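Castano Marble Worktops

Castano worktops are supplied by Billgate to homes, hotels and public buildings. Each order is cut to the customer's drawing and checked against it before dispatch.

Standard slabs are 2,000 mm long. Cut-outs for sinks and hobs must be shown on the drawing — they cannot be added after an order is confirmed. Delivery takes 38 working days.

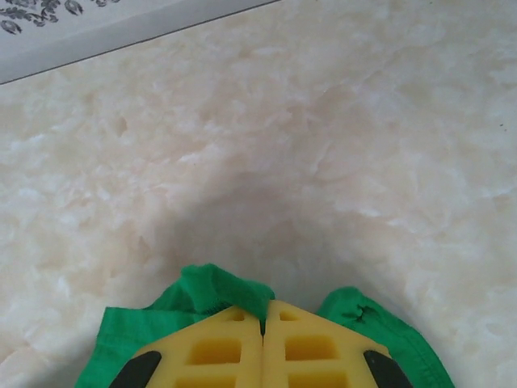 Surfaces should be sealed on fitting and again every 2 years. Acidic cleaners must not be used. Matching upstands are listed under the Ondden range.

Page revised 6 Jan 2025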